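To: workfloor-list
Subject: Re: What did the arms change for your people?
Date: 23 August 2021

Hello all,

I read this list since long time but I write seldom, so please excuse if I am too detailed. The earlier message asked something I have thought about very much this year:

> We are a rental and repair house for stage and school equipment, and
> the owner wants to put two-arm cells in the returns department. I am
> on the staff side. The supplier talks only about hours saved. I would
> like to hear from people who stand next to such a cell every day.
> What happened with the jobs, the pay grades, the breaks? Who teaches
> the arms, and is this paid as teaching? Please no brochures, we have
> enough of them.

I work at Clorkora, in the returns hall. We rent out music stands, chairs, lamps, folders with parts and all the small things which orchestras and schools need for a season. When they come back, everything must be checked, folded, cleaned and put in the right box. There are 12 of us in the hall. In May we got the first cell, which we call Mulo. The integration was done by Ekimar and the training of the staff by Nakajima.

First, what the work was before. A returned stand takes a person not much time, but it is always the same movement of the wrist, and in the weeks after the school year we have them in piles. Two of my colleagues had wrist trouble from it, and one has moved to the office for this reason. So I was not against the cell. I was against the way it was announced, with a sheet on the door and a meeting after the sheet.

Music stands were the first article we gave to it, and they are still the most difficult. A tripod has legs and braces that move when you touch another part, and it never lies the same way twice. Often it comes back together with paper and folders, because that is how the customers return it. The planners wanted to sort these things before the cell, but then we would only have made a new boring job for a human, so the staff said no.

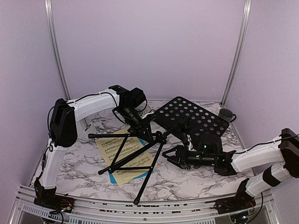

Does a person still have to be in the hall when the arms are handling stands?

At our place one trained person must be present for each shift of the cell, and this person may not be given other work farther away than the packing bench. We wrote it into the house agreement, and I recommend to you that you do the same before the first machine is delivered.

Now to the question of teaching. At the beginning the management called it "assisting the system", and it was paid at the normal grade. But to show a pair of arms how to take a stand by the leg and not by the brace, you must know stands. You guide the movements, you repeat, you throw away the bad attempts, you write a note why they were bad. We asked for a full set of 100 good attempts to be counted as a training task with its own time, and after some weeks of discussion we got it. The people who do it receive the higher grade for these hours. Not for the whole month, which I still find wrong.

The shift was also changed. Before, we rotated every two hours between unpacking, checking and cleaning. With Mulo the rotation broke, because only eight persons had done the Nakajima course and the other four stayed at cleaning the whole day. This made bad feeling in the hall, more than the arms themselves. If I could repeat one thing, I would have insisted that all 12 do the course before the start. The last four go now in the autumn.

About jobs: no one was dismissed. Two contracts for the season were not renewed, and the management says this was for lower orders. Maybe it is true, I cannot prove the opposite. I would ask in your house for a written sentence about seasonal people too, because the agreements normally protect only the permanent ones.

Smaller points, in no order:

The noise is less than I feared, but you hear it in the break room – we asked for a door and we got a curtain.

When a run stops, the display shows a code and no sentence. We have made our own list in three languages and it hangs beside the switch.

The recordings from the cell may be used for improving the handling only. They may not be used to compare one worker with another. Put this on paper as well. In our first draft from Ekimar it was left open, I think without bad intention, but open is open.

I can send the agreement text to the person who asked, if I am allowed to remove the pay figures. It is not in English, but I will try a translation of the paragraphs about presence, recordings and grades. I would also like to hear from others how they handle the rotation, because ours is still not good.

With friendly greetings from the returns hall,
a staff representative at Clorkora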